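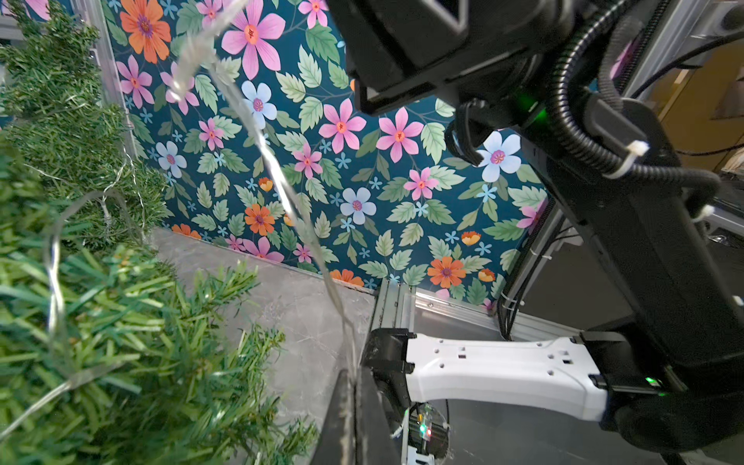 Unit 4: Seasonal demand and guest capacity in small resorts
Handout 2. Tutor: Syafiqah Raju

Read before the seminar. Bring a calculator and your notes on load factors from Unit 3.

4.1 Terms

Bed stock: the number of beds a resort can let on a given night. Sofa beds are left out unless the operator lets them at a separate rate.

Bed-night: one bed let for one night. A couple staying three nights uses six bed-nights.

Occupancy rate: bed-nights sold divided by bed-nights on offer over the same period, given as a percentage.

Shoulder season: the weeks on either side of the peak. Its limits differ between resorts and must be stated in any report.

4.2 Case: Pletton

Pletton is a lakeside resort with a bed stock of 900. The ferry from Meltlow is the only public transport in winter and can land 3000 passengers a week. In March almost all of them are day visitors. Day visitors add nothing to bed-nights but do use parking, toilets and cafés, so a low occupancy rate should not be read as a quiet resort.

Occupancy for March was 56 per cent. To find bed-nights sold, first work out bed-nights on offer (bed stock multiplied by nights in the month), then apply the rate. Show both steps. Marks are lost each year for using 30 nights.

4.3 Limits of the measure

Occupancy says nothing about price. A hotel that halves its rates to fill rooms may report a better month and earn less. Use it together with income per available bed.

Beds closed for repair are treated in two ways. The Ratetti method removes them from the stock; the Nugroho method keeps them in. The first gives a higher figure whenever beds are closed. Never compare two resorts unless both use the same method. For Pletton, use Nugroho throughout.

4.4 Seminar tasks

Calculate bed-nights sold at Pletton in March.

Suppose the ferry is cut to alternate days. Which businesses are affected first, and would the change show in the occupancy rate?

Draft a definition of shoulder season for Pletton in no more than two sentences. State what data you would need to support it.

Reading for next time: Unit 5, sections 5.1 to 5.3. Section 5.4 is optional.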